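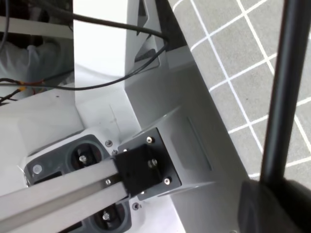
One customer told us that a single missing screw had kept her shelf leaning against the wall since September, and she did not want to buy a whole box of them only for this.

3 min read

People in Drerndale can now buy aluminum rail cut to length, and the screws and brackets for it by the piece. The hardware shop Papadopoulos opened a new counter for this on 3/16/22, in the back part of the store where the garden furniture stood before. The counter is run together with Siteo, a small supplier of metal parts.

Until now, anybody in town who wanted grooved aluminum rail had to order it in full lengths. For a workshop this is no problem. For a person who builds a desk frame or a rack for a narrow hallway it was often too much, and the remaining piece ended up in the basement. At the new counter the rail is cut while the customer waits, and the ends are filed so they are safe to touch. Every customer gets 5 cuts free of charge with one purchase, and after this there is a small fee for each cut.

The shop says it has 1,581 different small parts in the drawers behind the counter. Most are screws, and they are sorted first by thread and then by length. Round-headed screws are in the upper rows and countersunk ones are below. There are also nuts that slide into the groove of the rail, end caps, flat plates with holes and angle brackets in silver and black. A test board is fixed to the wall, so people who bring an old screw from home can try which thread it has before they ask for more of the same kind.

Some of the regular customers were not sure in the beginning. The old system of closed boxes was fast, and on Saturday mornings the line at the register is already long. The shop answers that the boxes will stay in their usual place near the entrance. Small parts from the drawers are weighed or counted by the staff at the new counter and paid there, so they do not slow down the main register.

The drawers come from Levonen, the sewing supply store on the same street, which closed its upper floor last year. They were made for buttons and thread and are rather shallow, but for screws this depth is enough. A few of them still have the old paper labels inside the front. The shop has cleaned the cabinets and put new runners where the old ones were worn out, and the brass handles were kept.

Customers who want to build something bigger can bring a drawing with measurements. It does not need to be a nice drawing – a sketch on the back of an envelope is fine, if the numbers can be read. The staff will then write a list of parts and cut the rails, normally until the next working day. They do not assemble the furniture, and they ask people to measure twice, as rails which are already cut cannot be given back. Unused screws and brackets can be returned within 20 days with the receipt.

Siteo has also promised short evening courses on how to join rails at the corner, how to choose the right screw length for a plate, and how tight a screw in aluminum should be. The dates will be on the door of the shop. Each course has space for 5 people, and places must be reserved at the counter in person.

The counter has the same opening hours as the shop, but cutting stops half an hour before closing. Customers with long rails are asked to use the side entrance, where the door is wider and there is no step.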